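Wunow kept driving into the cabinets

October 15, 2020

I lost most of September to a collision bug in Wunow, my home simulator project. The base would start in open floor, take a goal near the white cabinets, and go straight through the side of the front one. No contact was logged and the run counted as a success.

I first blamed the planner, Bultari, and spent several evenings changing its safety margin. That did nothing. Then I replayed run 156 with contacts printed at every step and got zeros the whole way.
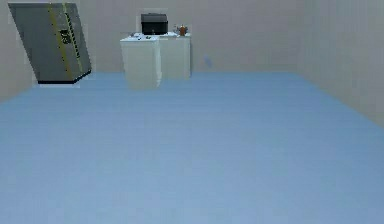

The fault was in my export script. It wrote the cabinet collision boxes in the wrong units, so each one was a speck under the floor. The visual meshes were fine and I never checked the other ones.

I fixed the script and reran all 700 episodes. 17 of them still hit a cabinet, but now they stop and get marked as failures. The old results are deleted. Next I have to check the wall meshes.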